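Sat 19 September
By the Stondcombe columnist
4 min read

The coffee place on the corner by my bus stop now gives you 80 cents off if you bring your own cup. There is a sign about it, hand-lettered, with a leaf. I have read that sign most mornings for a year and I have brought my own cup maybe a dozen times, and I am the sort of person who washes out yogurt tubs. So I was curious when Oneldale announced that every cafe in its downtown would go cup-free by spring, and that Stondcombe was expected to follow.

I want to be fair to the idea. Paper cups are a dumb thing to make by the truckload and throw out ten minutes later. Most of them have a thin plastic lining, and plenty of recycling plants won't touch them for that reason. If you stand next to the trash can outside the train station at nine in the morning you don't need a study to tell you there's a problem.

But I have lived through a few of these campaigns now and I've gotten suspicious of the way they are sold. The pitch is always about habits. You, the customer, have a bad habit, and with a small nudge you will swap it for a good one. Then a company arrives to provide the nudge, and takes a fee.

In our case the company is Fleronlow, which rents out hard plastic cups through an app. You scan a code, you get a cup, you have seven days to bring it back to any cafe in the plan. Miss the date and you've bought it for four dollars. I tried it this summer while I was staying in Oneldale, and the cup was perfectly nice. It kept my coffee warm. It also sat in my bag for five days smelling like old milk, and I paid the four dollars because the cafe near my rental had run out of space on its return rack.

I now own two of them. I suspect this is how the business works, in the same way that gyms work.

The company's leaflet says its cups are good for hundreds of uses. I don't doubt that they could be. What I'd like to know is how many uses they get, on average, before they end up at the back of somebody's cabinet next to the lids that don't fit anything. That number isn't in the leaflet. When I wrote to ask, I got a friendly reply with a picture of a beach.

There's also the washing. A reusable cup has to be rinsed, stacked, run through a hot machine and driven back to wherever cups are needed. Somebody does that work. At Pirzada, the bakery where I buy bread, there is one sink and a dishwasher the size of a carry-on suitcase, and the people behind the counter are already busy. Any plan that skips over who washes the cups was written by people who don't wash them.

And we never talk about the places where most throwaway cups get used anyway. It isn't the cafe with the leaf on its sign. It's the office, the school meeting, the church basement, the waiting room at the tire shop. It's a bottle of something and a sleeve of cups, because that is the easiest way in the world to give a drink to people who didn't bring anything with them.
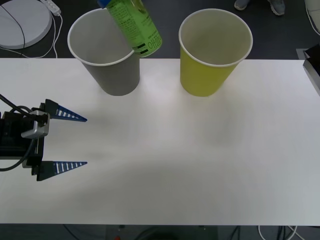
I don't see an app fixing that. What used to fix it was a cupboard full of ugly mugs. Every workplace I had in my twenties owned one, with mugs from banks that had gone under and fun runs that no one had run. You took one, you washed it badly, you put it back. It cost nothing and it didn't send you reminders. Then offices got redone, the kitchens turned into "refreshment points," and the mugs went to the thrift store.

So if Stondcombe is serious, I'd start there. Put mugs and a decent sink back in the town's own buildings before telling a two-person bakery how to run its counter. Ask people drinking their coffee inside a cafe to use china – it's amazing how many places hand you paper when you're sitting down at a table. Charge a bit for the paper cup instead of giving a bit off for the other kind, and print it on the receipt. People notice a charge. I walk past a discount every day.

Maybe I'm wrong and the Oneldale plan will do what it says. I'd be glad to see the figures after a full year, with the lost cups counted in. Until then I'll keep my two Fleronlow cups on the kitchen windowsill. One of them has basil in it.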